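The Case for the Clear Bag

By Jomar Layug
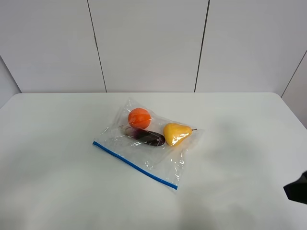

Most families I know keep toys in bins, and I think the bins are the reason so many play sets are incomplete by the end of their first year. A bin holds everything and shows you the top layer. The rest goes to the bottom and stays there until somebody dumps it all on the floor. A zip-top bag holds very little, but you can read it from across a table: an orange ball, an eggplant, a pear, and a blue strip along one edge where it closes. A child who can't read a label yet can read that. So can a tired adult at the end of the day.

I run the toy shelves at a lending library on Drikholm Street. We have 400 sets in circulation, and I have handled returns for 9 years. When I started, everything went home in lidded tubs. The tubs looked good on the shelf. They stacked, they matched, and the lids snapped down in a satisfying way. They also came back with a block from one set, a wheel from another and half a set of play food, and you didn't find out until you had every lid off.

We changed over to bags one June, starting with the play food because it was the worst. The bags go inside a cloth sack with a tag on the handle. Each one holds a few things that a child can take out, use and put back without help. We did not sort by color or by kind. A fruit can share a bag with a vegetable, and a ball can go in with both. I know that bothers people. Narayanan Thevar, who trained me, wanted fruit with fruit and vegetables with vegetables, and he was a careful man who was right about a great many things. But a child playing store wants a mixed order. Real groceries come home mixed too.

The arguments against bags are fair ones and I'll take them in turn.

The first is waste. Plastic bags wear out, and a tub can last 20 years. I accept that. What I would say is that a thick freezer-weight bag, used for toys and wiped out now and then, lasts a good deal longer than the thin kind sold for sandwiches. Ours get replaced when the zipper stops holding. I would still like a better material, and if someone makes a clear pouch that is washable and doesn't turn cloudy, I will buy it.

The second is safety, and this one matters more. Bags don't belong with babies or toddlers, full stop. In our library the bagged sets are for older children, and the adult who signs for them is told to keep the bags up high when they are empty. In a house with a baby I would use mesh, and put up with seeing a little less.

The third argument is that bags look cheap. Ronaldo Seixas, who sits on our desk two mornings a week, calls it the lost luggage look. He's right that a shelf of matching tubs photographs better. I don't think a toy shelf has to photograph well. The catalogs have persuaded a lot of parents that tidying means hiding things behind a nice front, and then they wonder why the children ask for something new when they have plenty already. They have forgotten what they own. They can't see it.

There are limits. Puzzles do badly in bags because the corners get bent. Anything with a cord should have its own box. Large wooden pieces will go straight through the plastic. I wouldn't bag a train track.

For small loose things, though, I would start tonight with whatever is in the kitchen drawer. Put a few pieces in each bag and press the air out before you close it, so they lie flat and don't slide off each other. Leave off the labels for a month. If you find you need one, there is probably too much in the bag.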